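Wednesday, colour bench, Cledmont

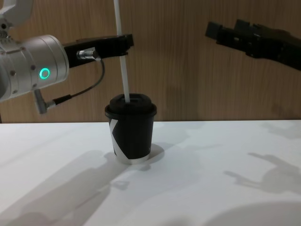 Black cup, black lid, white straw, on the white tabletop.

Second go with the Drutero dye on wool. The label says 5 g per 100 g of fibre gives full colour in one bath. I doubt it. Two skeins in, both grey at the tips and patchy near the ties. Barbu's sheet blames hard water, but we used the same tap in August and got a decent navy.

Left one skein in overnight at 2 g, no vinegar. Not ordering the 200 g tub until I see it dry in daylight.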